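Gravo to Shift Library Pickup Hours, Extend Loans Through July

Wednesday, April 29, 2020

The Gravo Public Library will change its curbside pickup hours starting next week and will keep all current loans open until the end of July, the library said in a notice to cardholders.

Pickup will run from 3 p.m. to 7 p.m. on weekdays at the side entrance on Groen Street. The morning slots, which drew few people, are being dropped.

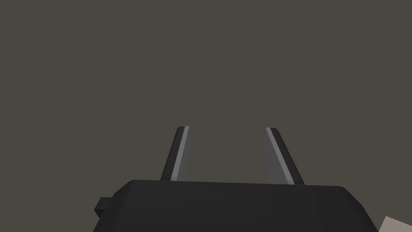
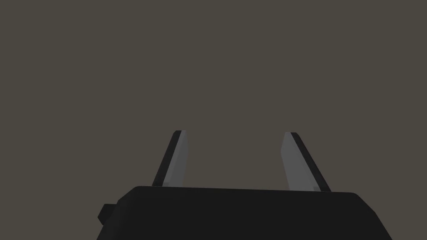

Library director Xuân Nghiêm said most patrons had asked for later times so they could stop by after work. The library has been filling some 80 orders a day, up from 33 in the first week of the service.

"We were handing out most of the bags in the last hour," Nghiêm said. "The staff was standing around at nine in the morning and then running at noon."

Each household may now request up to 20 items at a time, including DVDs and audiobooks. Orders can be placed by phone or through the online catalog and must be picked up within three days. Anything left after that goes back on the shelf.

Patrons should stay in their cars and call the number posted at the entrance. People arriving on foot or by bike may wait at the bench by the book drop. A library card or photo ID must be shown through the window.

No late fees will be charged on items borrowed before the building closed. The book drop is open, and returned items are set aside for three days before they are checked in.

Loans from the Usness and Sturnero branches are still on hold because the delivery van is not running between towns. Requests already in the system will keep their place in line.

The library has not set a date for reopening the reading room. Its board will take up the question at its next meeting, which will be held by phone.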